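On the Debut Novel, and the Case for a Slower Welcome

The first novel is launched today as though it were a ship. A date is announced, a countdown is begun, and for a week or two the author is expected to appear on every book blog that will have her, answering the same questions about tea, cats and favourite childhood reading. By the following month the attention has moved to someone else. It is the view of this essay that the present custom serves debut authors badly, and that those who publish, sell and write about fiction should consider a longer and quieter form of support.

The blog tour has real merits and these should be stated first. It costs little. It can be joined from a kitchen table in any part of the country, by authors who cannot leave small children or paid work to travel between bookshops. Many of the people who host such tours do so with great generosity, unpaid, and often late at night. Any criticism made in these paragraphs is directed at the way the tour has come to be used, and in particular at its growing burden upon authors who have only just finished the hardest piece of work of their lives.

Consider the experience of Amerley Ackah, whose first novel, The Vollov Inheritance, was published in March by Gwynne, a small house with a modest list in historical and supernatural romance. Ms Ackah was asked to write 83 separate pieces for the launch. Some were brief answers to set questions. Others were full articles, and one was a short story using her own characters, requested with four days' notice. She completed all of them. She has since written that she did not open the draft of her second novel for the better part of five months, and that when she did so the voice of it had gone.

Her sales in the first fortnight came to 654 copies, a respectable figure for a house of that size. In the three months that followed, the total was 147. The conclusion usually drawn from such numbers is that the launch worked and that the book then ran its natural course. There is another reading. All the effort was spent in the fortnight, and nothing was kept back for the months in which readers who had bought the novel might have been telling their friends about it.

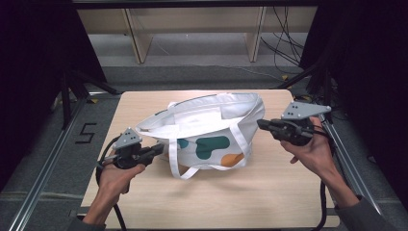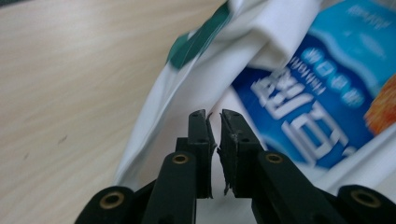
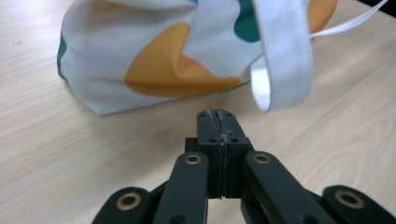 A book is read slowly. Many readers buy a novel on release and do not begin it until the summer, or the following winter. Libraries may take longer still. A reading group commonly sets its programme well in advance and will seldom consider a title that appeared last week. It follows that the period in which an author's presence is of most use to a new book falls some time after publication, when the posts have already slipped off the front page and the giveaway has closed.

The giveaway itself deserves a word. Beltcombe, whose romance list is far larger than Gwynne's, offered 1,000 free copies of a debut last spring in exchange for entries that required no interest in the book whatever. Entrants had only to follow, share and leave an address. Free copies have their place, and a reader who receives one may well become a loyal customer. Yet a copy sent to a person who enters every competition of the day is less likely to be read than one given to a librarian, a bookseller or a reviewer who has shown some liking for the genre. The cost to the publisher is the same in either case.

Angharad Kneath, who edited fiction at Brulent for many years before turning to reviewing, has argued in her newsletter for what she calls the second invitation. Under her proposal a host would welcome a new author once at publication, with a single piece of reasonable length, and again half a year later, when readers have finished the book and have questions of their own to put. The second visit would be a conversation about the novel itself, spoilers permitted and clearly marked. The author would know by then which scenes had found their readers and which had not.

There is much to recommend this. The questions would be better, for one thing. A host who has not had time to read a novel can ask only about the author, and so the debut novelist finds herself describing her writing desk — again — while the book goes unmentioned beyond its cover and its blurb. Romance suffers from this more than most. It is a genre whose craft is too seldom discussed in public, and whose authors are asked about their love lives far more often than about their handling of pace or point of view.

It will be objected that online shops reward early sales, and that a book which does not rise in its first days may not be shown to buyers afterwards. The objection is a fair one. No small publisher can afford to ignore it, and no author should be advised to stay silent in the week of release. A modest launch is still a launch. What is asked is that contracts and publicity plans set a limit on the unpaid writing expected of a new author, and that a share of the budget, however small, be held over until the autumn for a spring title.

Hosts might also be more willing to decline. A blog that welcomes five new authors in a week does little for any of them, and its regular readers soon learn to pass over such posts altogether. One debut a month, properly read and introduced with some care, would carry more weight with those readers and would ask less of the host.

Ms Ackah's second novel is now under way again. Gwynne has agreed that its launch will involve no more than ten written pieces, with two evening events to be arranged after the paperback appears.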